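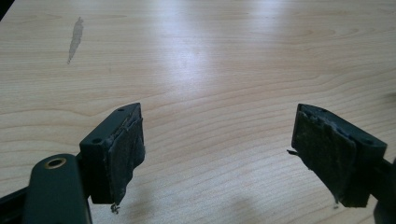
6.3 Fault: part slips or drops during grip

Applies to the Viveck hand-held gripper with two-hole finger blocks. Grip faults are most often caused by worn friction pads. Replace both pads if the top edge is torn or peeling, or if strands stick out of the pad face.

CAUTION: Disconnect power before placing hands between the fingers. The fingers can close without warning after fault code 358.

1. Open the fingers fully and disconnect the power lead.

2. Hold the gripper over a clear, well-lit tabletop. Check the inner face of each pad.

3. Remove hanging fibers or debris with tweezers. Do not pull on a strand that is attached to the pad – cut it flush.

4. Wipe gray dust from both pads with a dry, lint-free cloth.

5. If either pad is torn, peel off both and clean the backing. Fit a new pair from Medska pad kit 200.

6. Reconnect power and run 500 open-close cycles with no part in the grip.

7. Reset the pad counter and enter the change in the service log.

NOTE: Marks on the tabletop do not affect the pad check. Solvent cleaners damage the pad adhesive.

If slipping continues with new pads, go to 6.4, Finger alignment.

Section revised April 25, 2025, H. Cheng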